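3 道路测试与结果

3.1 测试对象与路线

本节比较三款车载行车记录仪在夜间行驶中对号牌的识别能力。三款设备分别来自 Plundgate、Tuvelport 和 Padilla,以下简称 P 型、T 型和 D 型。三者均为前挡风玻璃安装,标称分辨率相同,售价档位接近,区别主要在镜头光圈、图像传感器尺寸以及曝光控制策略。为减少车辆差异带来的影响,三台设备装在同一辆车上,并排固定在后视镜下方,由同一路点烟器电源分别供电,出厂设置除时间戳外未作改动。

测试路线由 Prelton 环线与一段没有路灯的支路组成。环线双向四车道,沿线路灯间距均匀,限速标志齐全;支路为双向两车道,路面有较多修补痕迹,会车时远光灯干扰明显。全部行驶安排在八月,每次出发时间为晚上九点。雨天不出车,以免挡风玻璃上的水膜影响对比。周三晚间支路有货车集中通行,该时段的数据单独归为一组,在3.4节讨论。

3.2 数据处理

行驶结束后导出全部视频,按前车号牌在画面中首次出现到离开画面为一个片段进行切分,共得到3,034个片段。少数片段中号牌被拖车钩或泥污遮挡,肉眼在任何一台设备的录像中都无法读出,这类片段仍保留在总数内,但不参与识别率计算。

每个片段由两名判读人员独立观看,允许逐帧播放,不允许使用锐化或亮度增强。两人读数一致且与路侧登记相符时记为成功;读数不一致时由第三人复核。判读人员事先不知道片段来自哪台设备,时间戳区域用黑色色块覆盖,因为三款设备的字体不同,容易暴露来源。

快门时间无法从设备中直接读取。我们采用间接办法:在停车场内以固定车速经过一块带刻度的反光板,根据刻度线的拖影长度推算实际曝光时间。该方法在光线变化剧烈时误差较大,因此只用于环线路段的分析,支路数据不作推算。

3.3 环线路段

在有路灯的环线上,三款设备的差别小于预期。前车与本车同向行驶且距离较近时,三者都能稳定读出号牌。距离拉大后,P 型首先出现字符粘连,数字“8”与字母“B”难以区分;T 型的字符边缘较清楚,但整体偏暗;D 型亮度最高,代价是号牌反光区域容易过曝,白色字符与底色混在一起。

对向来车的情况不同。相对速度增大以后,曝光时间成为决定因素。P 型与 D 型在环线上倾向于延长曝光,对向号牌多数只剩一条横向光带。T 型的曝光较短,画面噪点多,但号牌轮廓仍然存在,逐帧播放时往往有一两帧可以读出。需要说明的是,这类画面在手机应用的缩略图中看上去质量最差,普通用户仅凭观感选择时很可能得出相反的判断。

3.4 无路灯支路

支路上唯一稳定的光源是本车近光灯。近光灯照射范围以内,三款设备均可读出同向前车号牌,范围以外则全部失败。会车时 D 型的自动曝光反应偏慢,对向车灯进入画面后亮度下降不及时,待曝光恢复正常,对方车辆通常已驶出视野。P 型反应较快,但在亮度回升阶段出现明显的闪烁。

周三的货车组结果更差。货车尾部号牌位置较低,且常有灰尘附着,反光能力弱。该组内三款设备的成功片段都很少,彼此之间不具备比较意义,因此没有并入总体结果,仅在附表中列出。
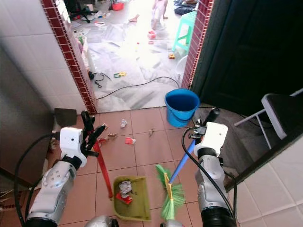
图3

3.5 供电与存储

测试中同时记录了设备的连续工作情况。三台设备均使用循环录像,片段长度设为默认值。P 型在车辆熄火后能够写完最后一个文件;T 型偶有末尾文件损坏,插入电脑后需用厂商工具修复;D 型在点火瞬间电压波动时会重新启动一次,开头一小段行程没有录像。对于用录像处理事故争议的车主,这一缺失的影响可能大于画质差异,出库、起步阶段的刮擦恰好发生在这段时间内。

存储卡方面,三款设备使用同一型号的新卡,测试期间没有出现写入错误。高温条件下的表现不在本文范围内,夜间车内温度较低,不能代表夏季白天露天停放的情况。

3.6 局限

本测试只使用了一辆车,挡风玻璃的倾角与镀膜对结果有影响,换用其他车型时三款设备的排序未必保持不变。号牌样本以本地为主,字体与反光材料较为单一。此外,各厂商会通过固件更新调整曝光策略,T 型在测试结束后已推出新版本,更新说明中提到夜间亮度有所提高,是否以延长曝光为代价尚不清楚,后续将在同一路线上重新测量。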